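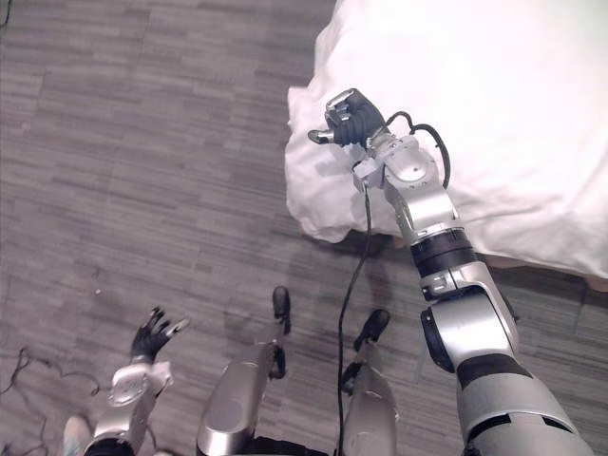
Post-fault inspection, humanoid unit Iso, bed-making task. Completed 1st November by Nandini Kaimal. The unit stopped on a right wrist overcurrent at cycle 1,115 and did not hold its stance. Wrist motor temperature in the log was 69 °C at the stop; the warning threshold had been raised during setup and not restored. The cable from the underside of the right wrist hangs free between the legs when the arm is out over the bedding, and it is treated below as a trip and snag hazard in its own right.

1. Emergency stop, wireless and wired: PASS
2. Right wrist, free rotation with power off: PASS. Slight roughness near end of travel. Recheck at next service.
3. Right wrist cable, strain relief: FAIL. Clip missing. Replacement on order from Sadumix.
4. Cable slack, arm extended: FAIL. Can reach foot level.
5. Loose cables on floor beside work area: FAIL. Move behind the operator line before restart.
6. Finger release on loss of power: PASS, both hands
7. Temperature warning threshold: CORRECTED. Reset and locked.
8. Stance hold after arm fault: NOT TESTED. Needs overhead support.

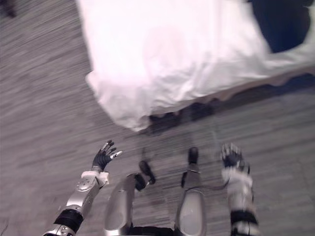

Laurențiu Costache asks that item 8 be changed to FAIL. The stance was lost on the day, he writes, and an untested item can be signed past by the next shift. He also wants the fall zone widened until the support is fitted, with the operator standing clear of the feet.

Reply, N. Kaimal: Agreed on item 8, changed to FAIL in the Perell copy. Fall zone to be marked before power-on.

Restart: NOT PERMITTED. Items 3, 4, 5 and 8 open.
Second signature: Ovidiu Filip, pending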